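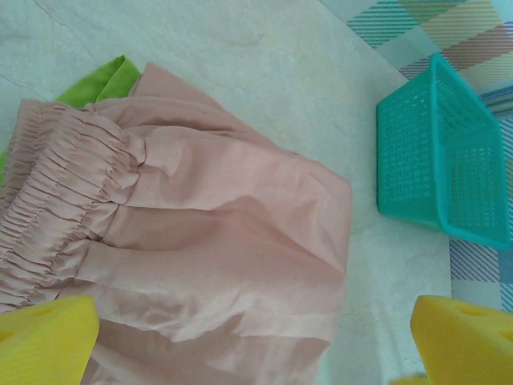 **Pascal Bodin**
Member, Salon Operations board. Owner-operator, two-chair salon and one treatment room

### Pink toner and tinted mask staining client wraps and towels: wash process, and is the water part of it?

I run a small salon with a facial and body treatment room at the back. We moved our wraps and gowns from dark grey to pale colours in October when the treatment room was repainted. Since then I have had three separate laundry problems, and I would like to sort out which ones share a cause before I spend money on the wrong fix.

Setup:

- Front-load washer, domestic size, hot and cold connections. The hot cycle reaches 60 °C on the display. I have not checked it with a probe.
- Vented dryer with a moisture sensor.
- Liquid detergent, Prenetti professional, dosed by hand with the cap.
- Softener in every load until recently.
- Municipal water, moderately hard. The test strip gives a band and no single value, and we land on the line between two bands.
- Cotton terry towels, 500 gsm by the label. Wraps are a polyester satin with an elasticated top. Gowns are a poly-cotton blend.

Problem A. Massage oil does not come out of the towels. They look clean when folded, then smell stale after a day or so on the warm shelf. The oil is Maltow unscented base, which the supplier lists as a blend of sunflower and grapeseed.

Problem B. Direct-dye toner (semi-permanent, no developer) leaves faint marks on the gowns at the collar. Two of the marks went through a hot wash and a full dryer cycle before anybody saw them.

Problem C. The towels have lost absorbency. Water beads on the surface for a second or two before it soaks in. This was not the case when they were new, after the first few washes.

What I have tried:

1. Doubling the detergent. More foam, no change to the smell.
2. An oxygen bleach soak at room temperature for an hour. Slight improvement on the collars, nothing on the towels.
3. Vinegar in the softener drawer for a week. The towels may be softer. I can't say more than that.

Specific points I would like answered:

- Is the smell in A residual oil, detergent residue, or both, and is there a way to tell without sending a towel to a lab?
- Can I use one process for towels and wraps, or do I need to split the loads? I have one washer and the day is already tight.
- Are the gowns with heat-set toner a write-off?

I would prefer an answer that gives temperatures and times. "Use a good degreaser" is what the supply rep told me.

---

**Lộc Giáp**
Moderator. Former linen and equipment lead, day spa group

I'll take the causes first and the process after.

**A and C are probably the same fault.** Sunflower and grapeseed oils are both high in polyunsaturated fatty acids. They oxidize, and heat speeds that up. An oily towel that goes through the dryer and then sits on a warm shelf has been given good conditions for going rancid. The oxidized fraction also polymerizes to some degree, and once that has happened ordinary detergent will not lift it. The film repels water, hence the beading. Softener adds a second film of cationic surfactant on top, which makes the absorbency worse and holds oil against the fibre.

To separate oil from detergent residue at the bench:

- Put one dry, clean towel in a bucket of hot tap water with no product in it. Agitate by hand for two minutes. Foam that persists, or a slippery feel, points to detergent or softener residue.
- Let the bucket stand until the water is cool and look across the surface under a lamp. A sheen or small flat droplets points to oil.
- Do the same with a new towel that has been washed once, as a control.

You can have both. If you have been doubling the dose in a front loader you almost certainly have both.

**Stripping the existing towels.** Do this once. It is hard on cotton and should not become your routine.

1. Half load maximum. Towels need room to move.
2. Prewash at 40 °C with an enzyme detergent containing lipase. Check the label for lipase by name. Many "bio" products carry only protease and amylase.
3. Main wash at 60 °C with an alkaline builder (sodium carbonate or a commercial break product at the label rate) plus a nonionic surfactant. Longest cycle available.
4. Two extra rinses.
5. Line dry or tumble on low. Smell them warm. If the stale note is still there, repeat once. If it is still there after the repeat, move those towels to floor duty and replace them.

Do not put the alkaline builder and vinegar in the same bath. They neutralize each other and you are left with salty water.

**Routine process from then on.** Prerinse, lipase detergent at the labelled dose for your hardness band (if you are on the line, use the higher band), 60 °C, one extra rinse, no softener. Wash on the same day. Keep used oily towels in an open hamper, never compressed in a lidded bin overnight. There is a fire reason for this as well. Oil-laden cotton that comes hot from the dryer and is stacked or left in the drum can self-heat. Let the cool-down stage finish, take the load out, and spread it before folding. I have seen the inside of a dryer after somebody skipped this at close, and the insurer had a number of questions.

Put a probe thermometer in the drum or use temperature strips in a mesh bag. Displays on domestic machines report the target. On an eco program the drum may never get there.

**Splitting loads.** Yes, split. Polyester is oleophilic. It will take up oil released from the cotton and redeposit it evenly, and you'll see it as a dull patch or a faint yellow cast on a pale colour. Satin weave shows this more than most. Elastic is the other limit. Repeated 60 °C washing and a hot dryer will degrade the elastic in a shirred band well before the cloth wears out. For the wraps: 40 °C, mesh bag, low spin, and dry on a rack. They dry quickly enough that the dryer saves you very little.

**B, the gowns.** Direct dyes in semi-permanent toners are mostly basic or HC types. They bind readily to cotton and to any sizing or finish residue, less so to the polyester fraction. The dryer will not have helped, but it is not always final. Order of attempt:

1. Isopropyl alcohol, 70 per cent, dabbed from the back of the cloth onto a white pad. If colour transfers to the pad, continue until it stops.
2. Oxygen bleach (sodium percarbonate) at 50 °C or so, for six hours, submerged. Your room-temperature hour was too cool and too short. Percarbonate is slow below 40 °C unless the product contains an activator.
3. A reducing colour remover (sodium hydrosulphite), in a ventilated room, on undyed or white gowns only. It will strip the base colour of many dyed fabrics. Test inside a seam allowance.

Chlorine bleach: avoid it on the blend, and never combine it with anything acidic. You mentioned vinegar, so check that drawer first.

If step 2 leaves a shadow, I would stop there and use those gowns for colour services only. A collar mark that survives six hours in warm percarbonate costs more in labour than the gown did.

On the water: moderate hardness will blunt the detergent and leave some stiffness. It does not explain staining or rancid smell. I would fix the process before pricing a softening unit.

---

**delorme_room2**
Member

We had the same smell. We changed the oil and it went away. We now use Delorme fractionated coconut and the towels are fine on a normal wash. Slightly more expensive per bottle but we throw out fewer towels. I would also stop using pale linen if you do colour, dark is easier. No idea about the toner.

---

**Pascal Bodin**
Original poster

Bucket test done on three towels and a control. Persistent foam on all three, sheen on two. Control was clear on both counts. So it is residue on everything and oil on most.

Drum temperature on the hot program, measured with strips: it did not reach 60. The 50 strip turned and the next one did not. There is an "intensive" option that adds time and I will retest with that on.

The current detergent has protease and amylase listed and no lipase. I have ordered a small tub of the Istivel, which lists all three, and will strip one half load before committing the rest.

@delorme_room2: is the fractionated oil any different in glide? I do forty-minute back work and the current base holds up without reapplying.

---

**delorme_room2**
Member

Lighter. You will reapply once, maybe. Clients don't comment on it.

---

**Lộc Giáp**
Moderator. Former linen and equipment lead, day spa group

The oil point is a fair one and I should have included it. Fractionated coconut is almost entirely saturated medium-chain triglyceride, so it resists oxidation far better than sunflower or grapeseed. It is also easier to emulsify. It still stains polyester if left, and it does not change the dryer precaution.

If glide is the obstacle, blend it with a high-oleic sunflower. Ask the supplier in writing whether theirs is high-oleic. Standard and high-oleic are often sold under the same front label, and only the spec sheet tells them apart.

On the drum temperature: a real 50 °C with a lipase detergent and a long cycle is workable for oil removal. For hygiene it depends on your local public health requirement for personal service settings, which may set a temperature, a chemical disinfection step, or both. Check that before you settle on a program. If the intensive option does not get you to 60, check that the hot supply tap behind the machine is fully open and the inlet screen is clear. Both are common after a renovation, and you said the room was repainted.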